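**Ravitz Valley Rain Gauge Network - progress report to the Plurnora Fund, August**

We said in the spring that we would have 12 gauges reporting by the end of summer. We have nine. The other three are in boxes, where they have recorded a perfectly dry season.

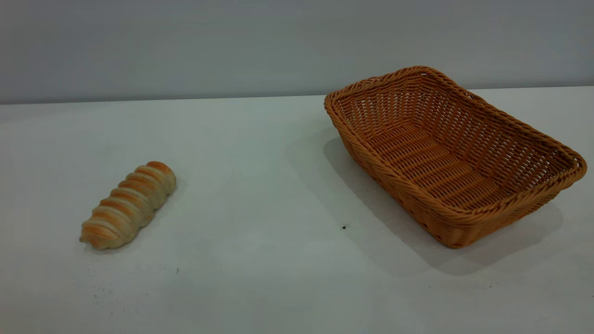
The delay is mostly a matter of brackets. Kereama, our supplier, shipped the right gauges with mounts meant for a wider pole, then shipped replacements meant for a narrower one. A third set is promised. We have stopped putting the date in bold.

**What is working**

The nine live gauges send a reading every 15 minutes to the Ternomance server, which puts them on the public map. The map was opened roughly 3000 times during the July storms, mostly in the late afternoon, when people wanted to know if they could get home by the creek road. For two of those storms we could show that the upper valley was getting soaked while the airport station, which everyone's phone relies on, reported a light shower. Residents already knew this from looking out the window, but now there is a graph.

**What isn't**

The gauge behind the middle school clogged twice with maple seeds. It has a mesh cover now and has behaved since. The one on the ridge drops its signal in heavy rain - a serious drawback in a rain gauge. We think the antenna is to blame and plan to raise it before the leaves come down.

Hail remains beyond us. The July readings from the north end were too low for what fell, and we have flagged them as doubtful on the map.

**Money**

We are under budget, entirely on account of not having put up three gauges. The installation money is untouched and we'd like to carry it into the fall. We also ask to move a small part of the printing line to spare batteries. The leaflets were popular, but they don't run a modem.

**Next**

Mount the last three gauges, fix the ridge antenna, and check every site for level before the first frost. The snow adapters are on order, also from Kereama.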